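Altport temporary office: move-in safety checklist, with comments

Completed by Bronwyn Partington, walking round with Cameron Nepia from Huerta (the landlord's agents)
For: everyone at Sastau moving across in November while the old building has its roof done

Thank you all for being so patient with the boxes! I've marked each item OK, To do or Ask, and put my comments underneath, which I'm afraid run on a bit in places. Please do read the bit for your own floor at least.

1. Main entrance and reception
OK. The doors open fully and the mat lies flat. The step is painted yellow but it is still a step, so visitors with wheels of any kind should be sent round to the side door - Isla Waaka has the code and will put it in the visitor email.

2. Fire exits and stairs
To do. Both stairwells are clear from top to bottom. The exit on the second floor was half blocked by our own archive crates, and I'm sorry to say they were ours, labels and all. Cameron and I shifted 4 of them there and then. The rest need to go down to the store before anyone sits at a desk up there.

3. Fire alarm and assembly point
OK. Tested at 9 in the morning and heard in every room, including the little one behind the post room. The assembly point is the far side of the car park, by the bike shelter. It is NOT the pavement out front, whatever the old sign in the lift says.

4. Extinguishers
Ask. All in date. The one in the kitchen hangs rather high for some of us, and Cameron is going to ask whether the bracket can come down.

5. Desks, sockets and leads
To do. Some 60 desks are in and the sockets have been tested. There are two extension leads plugged one into the other near the meeting rooms, please can they be separated. Svatopluk Štefanec is bringing proper floor covers for the leads that cross the walkway.

6. Lighting and heating
OK, mostly. One tube flickers above the photocopier. The radiators take a good while to get going, so bring a cardigan for the first morning or two.

7. Kitchen and water
OK. Taps run clear, fridge is clean, kettle has its test sticker. Let the cold tap run for a minute before filling it.

8. First aid
To do. The box is in the kitchen cupboard, left-hand side, and wants plasters and an eye wash. Nikau Stubbs is first aider for the whole building until we go home again.

9. Post and phones
Ask. Clikska are forwarding calls from the old number. Post is being redirected, though anything signed for should be sent to Altport directly.

Second walk round to follow once items 2, 5 and 8 are done. Comments to me, please, or leave a note at reception.
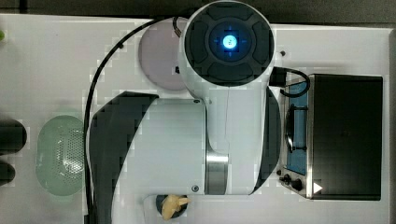
Robot arm over a white tabletop, seen from above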